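The Small Kitchen on the Office Table

The play kitchen of I-hsuan Cheung began with one banana. She bought it in October, on a Friday after work, from a shelf at the back of Zodo, and she carried it home in her coat pocket. Now she owns 17 pieces of pretend food, and she has strong opinions about every one.

"A toy must be a little wrong," she told me. "If the fruit is too perfect, the child looks at it and puts it down."

I visited her at Hanalden, where she chooses toys for the play corners of waiting rooms. Her testing place is an ordinary white table in an office with gray carpet. The other furniture is dark and serious. On the table, the yellow of a plush banana looks almost too loud.

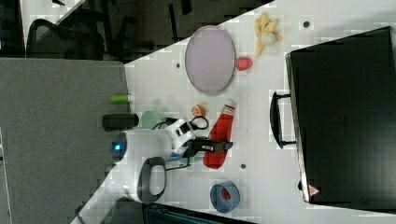

Cheung always begins with the plate. She prefers a plain one, in gray or a similar quiet color, and she likes a rim that small hands can find. A patterned plate, she says, already tells the child what is for dinner. Then she puts the food close by and leaves the rest of the table free. Fruit goes first: something red, something orange, something yellow. Sauce comes last, and it is the piece that children fight over.

I asked why sauce. She thought for a while. At home, she explained, a child of four may take a banana without asking, but the ketchup belongs to the parents. In the play corner the child can finally decide how much is enough, and the answer is usually all of it.

She is less patient with big sets. One catalog from Kneževič listed 2,743 items, and she read it for nearly a week. She ordered five. The small shop Geva, which she likes better, sells single pieces, so a lost orange can be replaced without buying a whole new breakfast.

Lettering matters to her also. Children who cannot read yet still know the shape of a label, and they will point to it with great authority.
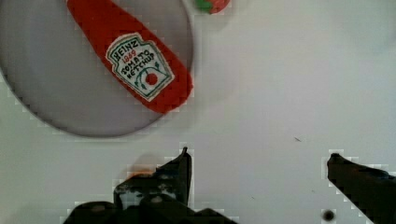
Ketchup on a gray plate, with the Heinz name on its label.

When I left, Cheung was writing her next order. It had a loaf of bread on it, and a question mark beside the cheese.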